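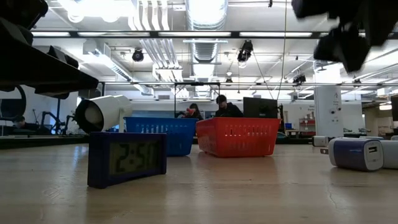 Two baskets, a clock and a robot at work at Urell.

Have you ever cleaned out a junk drawer? Then you already know one of the trickiest jobs at Urell! People send the company their old chargers and power banks, and every single one has to be sorted before it can be used again. Last December, 1,862 of them came in.

Sorting sounds easy, but think about what your hands do. They feel for the edge, turn the thing over, and let go at just the right moment. A robot has to learn all of that, and round chargers love to roll!
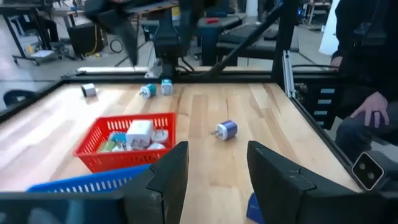
Chargers come in so many shapes. There are cubes, there are round ones, and some have metal prongs poking out the side. A robot's gripper has to open wide enough for a big white cube and still pinch a little one (try that wearing oven mitts).

So what happens to the people? Hélder Quintela used to sort all day long, and his wrists got sore. Now he spends his mornings teaching the robots and checking the odd pieces they can't figure out, like a cracked plug. He had to take a class first, and he says the math was hard! Some of his coworkers miss the old way, when everybody sorted and chatted at one long table. They still do it by hand on Texier days, when the really strange plugs arrive.

Next up for the robots: tangled cables. Yikes!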